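Planning and Buying Automation, Unit 6: What the Quote Leaves Out

Handout to go with the lecture. Bring a calculator and the Bretum quote from the course folder. If you missed Unit 5, read the pages on depreciation first or the second half of this will make little sense.

1. Where we left off

Last time we took the Prydderch packing line and worked out what the arm cost. Most of you got the same answer, and most of you were wrong in the same way: you copied the number at the bottom of the quote. That number is what the seller wants for the arm, the controller, the cable between them and a teach pendant. It is a fair price for those things. It won't pack a single box.

I spent a good part of my working life on the buying side, and I have signed for equipment I should have left alone. Some of what follows is me being sore about that. Discount it as you see fit, but do the sums before you do.

2. Three prices for one robot

People in a planning meeting will say "the robot costs so much" and mean different things by it. Get in the habit of asking which.

List price. The arm and its controller. Useful for comparing one arm with another and for very little else.

Cell price. The arm plus whatever lets it touch the product and keeps people from being hit: gripper, mount, table, guarding or scanners, part fixtures, sensors, air supply, electrical work, the safety assessment, freight, and the integrator's hours.

Running price. The cell plus the people who keep it going, spare fingers, software renewals, the floor it stands on, and the time the line is down while somebody works out why it stopped.

In the Bretum quote you'll see the first price on page 1 in large type. Parts of the second are scattered through an appendix under "customer responsibilities." Read that appendix twice. Anything listed there is something you are buying from somebody else, at a price you don't know yet.

Myfanwy Jenkins, who taught this unit before me, had her students cross out the word "included" wherever it appeared and write in what it would cost to replace the included thing after the warranty. I still think that's a good exercise. Try it on the gripper line.

3. Grippers and the parts they are meant to hold

Stiff parts of one size are kind to a budget. A box is a box. You can buy a stock gripper, cut a pair of fingers, and be done. The trouble starts with parts that bend, roll, tangle or change shape when touched: hoses, cable, bags, belts, anything strung together. The seller's brochure will call these "challenging geometries." Your integrator will call them extra hours.

Belts and chains are a good test case for a buyer. Fitting one into a channel looks like a job for a single motion, and a person on the line does it with two hands and hardly a glance. What the person is doing is pushing in one place and watching what happens in another. Price both halves.
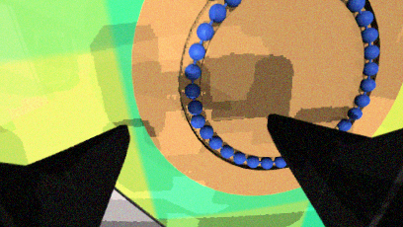

Simulation is the line item I get the most arguments about, so let's take it slowly. A vendor will offer you a simulation package and say it lets you prove the job before you buy the hardware. Sometimes it does. It's a cheap way to learn that an arm can't reach, or that two things want to be in the same place at the same time. But look at what a rendered task like this one gives you: a loop of blue beads following a circular groove in a tan disc, with a black gripper finger over one stretch of it, hiding the beads underneath. The hidden stretch matters to a buyer. If the only view of the job is one where the fingers can cover the part, you may need a second camera, or a pause in the cycle to move away and look, and neither of those is on page 1 of anybody's quote. Notice too that the beads sit closer together near the bottom of the ring than they do along the left side. Ask the vendor what spacing counts as acceptable on your product, and who decides. If the answer is "the operator will see it," then you are paying an operator to look, and that wage goes in the running price.

None of this makes simulation a bad buy. It makes it a planning tool with a limited job. I would pay for it before ordering custom fingers. I would not accept a simulated run as proof of cycle time, and I would never let one stand in for an acceptance test. Friction, wear and sloppy part tolerances have to be put into the model by somebody, and the person selling you the model has little reason to put in the ugly values.

Questions to send before you approve a simulation line:

Which of our real parts were measured for the model, and how many of each?
What happens in the model when a part is out of tolerance?
Who owns the files if we change integrator?
How many engineering hours are in the price, and what is the rate after that?
Which result from the simulation would make you advise us not to buy?

The last one is my favorite. Keep the replies. A firm that can answer it has thought about your job. A firm that sends you a second brochure has told you something as well.

4. Worked case: Casari

Casari makes small drive units. The last manual step is fitting a flexible loop into a housing. Lotte Kuipers in production wants the step automated. Dumisani Naidoo in finance wants to know why. I have cut the case down, but the order of events is how these things tend to go.

The integrator, Perisness, offers a cell with a delivery time of 21 weeks and a stated payback of 13 months. The payback is worked out like this: wages saved on the manual step, divided into the price of the cell. It assumes a success rate of 90 percent on the fitting step and treats the rest as "reworked by existing staff."

Stop there and read that again. The existing staff are the same people whose wages were just counted as saved.

Lotte's team does other work between loops: they check the housings, clear the tray and sign the batch card. The quote automates the fitting and says nothing about the other tasks. So before any money is spent, the saving has been counted in full and the work has only partly gone away.

Dumisani asked for the failure cases to be split up. A loop that won't seat at all is easy to catch. A loop that looks seated and jumps out at the customer's site is much worse, and its cost doesn't land in the production budget, so production had left it out. I don't blame them for that. Budgets are drawn that way. It does mean somebody above both departments has to add the columns together.

Mieke Bakker, who runs maintenance, had one question: how long does a finger change take, and does the cell have to be taught again afterward? Perisness answered the first part. It took 11 emails to get an answer to the second, and the answer was "it depends on the fixture." The fixture was a customer responsibility.

What Casari did in the end was put off the full cell and pay for a short trial at the integrator's shop, using Casari's own loops, picked from normal stock by Casari's own people. Insist on that last bit. Sample parts chosen by a vendor are always lovely.

Exercise A. Recalculate the payback with the reworked parts charged at the full labor rate. Then do it again with one person kept on the step half time. Show both. Say which you'd put in front of a board, and defend it in two or three sentences.

Exercise B. List every cost in the case that falls outside the production budget. Next to each one, write down whose budget it does fall in.

Exercise C. Write the acceptance test. One page, plain words. Say how many parts, whose parts, who runs the cell, what counts as a failure, and what Casari may withhold if the cell fails. Leave out the word "reasonable."

5. Timing the money

Even a sound purchase can be ruined by paying for it in the wrong order. The usual terms ask for a large share with the order, another at shipping, and a small amount on acceptance. By the time you find out whether the thing works, you have almost no money left to argue with.

Move what you can to the end. Sellers will push back, and a small integrator may really need cash for parts, so be fair about it. Pay for bought-in hardware when it is ordered if you must, and tie the engineering hours to results. Cor Stevens, a purchasing manager who was kind enough to read these notes, says he gets further by asking for a longer trial than by asking for a discount. My experience is the same. A discount comes out of the seller's margin, and then it comes out of your support calls.

Put a contingency line in the plan and don't hide it. If you bury it inside the gripper price, somebody will find a cheaper gripper and your contingency will go with it.

Watch the budget year as well. I have seen a perfectly silly cell ordered in May because the money would have been gone by summer. The cell is still under a tarp.

6. When to walk away

My own rules, which you are free to argue with in the seminar:

Walk away if the payback depends on a success rate nobody will put in the contract.

Walk away if the vendor won't run your parts.

Wait if the product is due for a redesign. A cheaper and duller fix, such as a guide rail or a better hand tool, may get you through until then. Price the dull fix every time. In most of the proposals I've reviewed it wasn't priced at all.

Go ahead if the numbers still work after you've added the people back in.

For next time

Hand in Exercises A and C. B is for discussion, so bring notes. Read the Bretum service agreement, mainly the section on response times, and mark every place where the clock starts later than you'd expect. We will also go over the leasing question that came up at the end of the last lecture, which I answered badly.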